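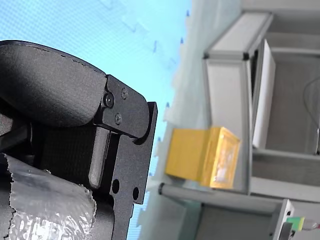
Figure 1 - Pince équipée de sa plaque support et d'un patin, vue de la caméra de poignet. À l'arrière-plan, la boîte jaune et la barre en aluminium.

Rapport de projet de fin d'études
Estimation de la pose d'objets par caméra de poignet en présence d'arrière-plans translucides
Fanni Szilágyi, Tibor Fekete

Résumé

Le projet porte sur la localisation d'objets parallélépipédiques à partir d'une caméra montée sur le poignet d'un bras manipulateur. La cellule Prikano comporte des surfaces quadrillées, des films plastiques et des profilés métalliques qui perturbent les méthodes fondées sur les contours. Nous comparons deux chaînes de traitement, l'une géométrique, l'autre apprise, sur un jeu de 700 images annotées à la main. La chaîne apprise est plus robuste aux reflets ; la chaîne géométrique reste plus précise lorsque deux arêtes de l'objet sont entièrement visibles. Une combinaison des deux est proposée en section 5.

1. Contexte

Le projet Ciltmont vise à faire saisir des emballages par un bras six axes sans gabarit de positionnement. Dans la version précédente, la pose de l'objet était fournie par une caméra fixe placée au-dessus de la cellule. Cette configuration donne de bons résultats tant que le bras ne masque pas l'objet, condition qui n'est plus remplie pendant la phase d'approche finale. Le déplacement de la caméra sur le poignet supprime l'essentiel de l'occultation par le bras, mais introduit trois difficultés : l'orientation de l'image varie avec celle du poignet, la pince occupe en permanence une part importante du champ, et l'arrière-plan change à chaque vue.

La figure 1 illustre ces trois points. La pince occupe la moitié gauche de l'image, le reste de la cellule apparaît basculé sur le côté, et un film plastique translucide sépare la surface bleue quadrillée de l'équipement situé derrière.

2. Matériel

2.1 Préhenseur

Le patin est logé dans l'ouverture d'une plaque support noire, plane, au contour ajouré. Deux trous ronds sont visibles dans la partie basse de la plaque. Ils servent de repères pour le contrôle de l'étalonnage : leur position dans l'image doit rester constante pour une ouverture donnée de la pince. Un écart supérieur à 2 pixels entraîne le rejet de la séquence.

La partie supérieure du préhenseur est couverte d'une housse noire matelassée, la base d'une feuille argentée froissée. Cette dernière est la principale source de reflets spéculaires dans le jeu de données. Ses plis renvoient des traînées lumineuses dont la position dépend de l'angle du poignet, et le masque statique de la pince doit donc être élargi de ce côté.

2.2 Acquisition

Les images sont enregistrées par le module Jullska, développé dans le cadre du projet, qui associe à chaque vue la configuration articulaire du bras. L'exposition est fixe. Nous avons renoncé à l'exposition automatique après les premiers essais de septembre : l'entrée de la feuille argentée dans le champ assombrissait l'objet et déplaçait le seuil de détection des contours. En contrepartie, les surfaces claires sont légèrement délavées sur une partie des vues, ce qui est le cas de la surface bleue de la figure 1.

3. Méthodes

3.1 Chaîne géométrique (méthode A)

L'image est d'abord redressée à partir de l'orientation du poignet, puis le masque de la pince est appliqué. Une segmentation par teinte isole les régions candidates. Les contours de chaque région sont approchés par des segments, et la pose est calculée par minimisation de l'erreur de reprojection d'un modèle de boîte aux dimensions connues.

La segmentation par teinte distingue bien une face jaune mate d'un fond bleu ou gris. Elle est mise en défaut sur les faces recouvertes de ruban adhésif transparent. Le ruban froissé produit des reflets blanchâtres et un motif marbré, de sorte que la face est fragmentée en plusieurs régions. Une fermeture morphologique réduit le nombre de fragments mais arrondit les coins, au détriment de la précision angulaire.

Un second cas d'échec concerne les petits objets de couleur voisine. Un bloc vert et jaune, présent en bas à droite de la figure 1, est retenu comme candidat si l'on ne filtre pas sur la surface minimale.

3.2 Chaîne apprise (méthode B)

Un réseau convolutif prédit les positions des sommets visibles de la boîte sous forme de cartes de chaleur. La pose est ensuite obtenue par la même minimisation que dans la méthode A, avec une pondération par la confiance de chaque sommet. Le réseau, nommé Cervantes dans le dépôt du projet, reçoit l'image non redressée. Nous avions initialement prévu de lui fournir l'image redressée, mais l'interpolation dégradait les bords fins - en particulier la limite entre la boîte et la barre horizontale.

L'augmentation de données comprend des rotations dans le plan, des variations de luminosité et l'ajout de reflets synthétiques. La pince n'est pas masquée à l'entrée du réseau.

3.3 Protocole

Les deux méthodes sont évaluées sur les mêmes vues. Le découpage entre apprentissage et test est fait par séquence, afin que deux images voisines d'une même trajectoire ne se retrouvent pas de part et d'autre. Chaque image a été annotée séparément par les deux auteurs ; en cas de désaccord sur un sommet, celui-ci est exclu du calcul de l'erreur.

4. Résultats

En l'absence de reflets sur l'objet, la méthode A donne l'erreur de translation la plus faible. L'avantage est net pour les vues proches et disparaît lorsque l'objet s'éloigne. Dès qu'une face couverte de ruban est orientée vers l'éclairage, la méthode A échoue fréquemment, alors que l'erreur de la méthode B augmente peu.

Le film plastique affecte les deux méthodes différemment. Pour la méthode A, il agit comme un filtre qui affaiblit les contours situés derrière lui, effet plutôt favorable. Pour la méthode B, son bord génère parfois une fausse réponse sur la carte de chaleur. Les repères bleus répartis le long de ce bord sont contrastés et ponctuels, et le réseau les confond dans certaines vues avec des sommets. L'ajout de vues sans boîte dans l'apprentissage a atténué le phénomène sans le supprimer.

La contribution de la barre en aluminium a été étudiée à part. Lorsque la boîte est au contact de la barre, l'arête inférieure de la boîte et le bord de la barre sont presque confondus dans l'image. La méthode A choisit alors l'un ou l'autre selon le bruit, d'où une distribution d'erreur bimodale.

5. Combinaison proposée

La pose issue de la méthode B initialise la recherche de segments de la méthode A, limitée à un voisinage de 6 pixels autour des arêtes projetées. Si moins de deux arêtes sont retrouvées, la pose de la méthode B est conservée telle quelle. Cette règle conserve la précision de A dans les cas favorables et écarte la majorité des candidats aberrants. Elle ne corrige pas l'ambiguïté au contact de la barre, pour laquelle une seconde vue reste nécessaire.

6. Limites et travaux restants

Un seul format de boîte a été traité. La transformation entre la caméra et le poignet est supposée constante ; or un démontage de la plaque support modifie la position des repères utilisés en 2.1 et impose de refaire le contrôle complet. Enfin, les temps de calcul ont été mesurés hors ligne uniquement. L'intégration dans la boucle de commande de Ciltmont est en cours, avec une sélection automatique de la seconde vue à partir de la covariance de la pose estimée.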